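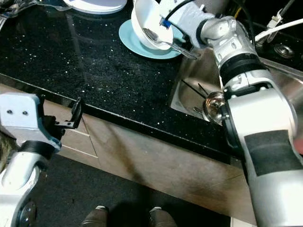
1/ Since April I live in Wivthorpe, in a flat with a black stone counter. It has little white and silver specks in it. Very beautiful, and very difficult to keep clean. A small thread about dishes.

2/ My rule now is glasses first. The water is still clean and there is no grease in it. After that cups and saucers, then bowls, then plates. Forks go whenever I find them, usually inside a bowl.

3/ I used to leave the bowl on the saucer with the fork in it and carry everything together. It is quick, but the bowl slides and then you have soup on the stone. Better to make two trips.

4/ For the counter I bought a spray from Flulurel. It made gray stripes. Now I use warm water, one drop of soap and a dry cotton towel. Wipe in one direction and look from the side, against the window. There you see all the marks.

5/ The steel sink is easier for me. I rinse it and dry it also, the slanted walls too, or the drops leave white spots. The water in Wivthorpe is very hard.

6/ A question to people who have the same kind of stone: do you put a mat next to the sink for wet glasses? I saw one from Dewulf, 30 cm wide, but I am afraid the water will stay under it.

7/ Light blue saucers are from the market in Cleltlow, because two people asked me already. They had only this color left.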